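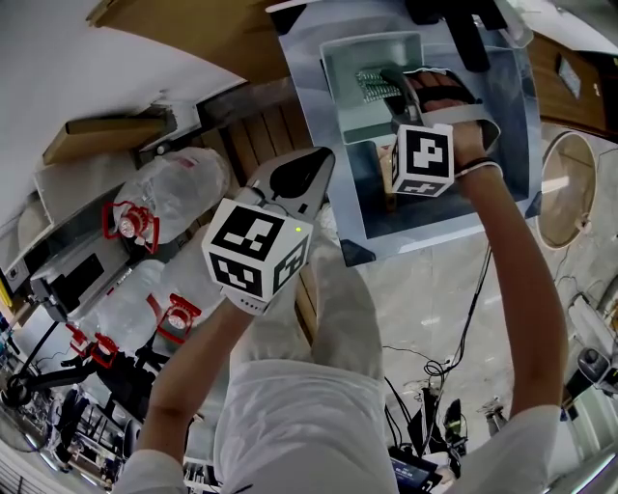

How to wash a club jersey so it survives the season

Most team kit does not die on the field. It dies in a gym bag, in the trunk of a car, somewhere around the second week of October. I order and look after the shirts for our club, and over the years I have received back garments that could stand up without help. What follows is the routine we give every new player at Gollgate along with their number.

Before the wash

Get the shirt out of the bag the same evening. If you can't face the machine, at least hang it over a chair.

Turn it inside out. Our current jerseys have heat-pressed numbers, and these rub against zippers, hook-and-loop tabs and each other until they start to lift at the corners. Close every zipper in the load. Goalkeeper gloves do not go in with the shirts, whatever Emil Kuster tells you. He is on his third shirt.

For grass stains, mix a spoonful of plain liquid detergent with cool water and work it in with an old toothbrush. Leave it for 16 minutes. (Rupert Wyss timed this with several shirts and a kitchen clock, and I am not going to argue with a man who owns a kitchen clock.) Mud is different: let it dry first, then knock it off outside. Wet mud only moves somewhere else.

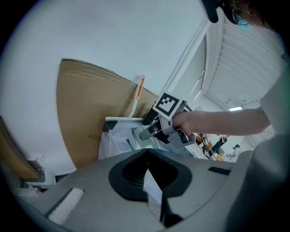
The wash itself

Cool water, gentle cycle, low spin. Use half the detergent you think you need. The cap is marked by people who sell detergent.

No fabric softener. It coats the fibers, the shirt stops moving sweat, and you spend the second half wearing a warm dishcloth. No bleach either, including on the white away shirts. It turns the collar yellow, and I will know.

Don't overload the drum. About 9 shirts is plenty for a home machine. If you are doing the whole squad's laundry, do two loads and ask yourself how you got the job.

Drying

Hang shirts by the hem, inside out, in the shade. Never put them on a radiator. The dryer is also out, even on low - the numbers go soft, fold over and stick to themselves, and a 6 that has done this can't be rescued.

Fixing a lifted number

If a corner comes up, stop washing the shirt and fix it before the next game:

1. Lay the shirt flat on a firm board, number side up.
2. Cover the number with baking paper.
3. Set the iron to medium, steam off.
4. Press straight down for a few seconds. Don't slide it around.
5. Let it cool completely before you peel off the paper.

Try a corner first if the shirt is one of the old Wallner ones, as the fabric is thinner and scorches easily. For anything worse than a corner, give it to Corina Danzer at practice. She has the heat press, and opinions.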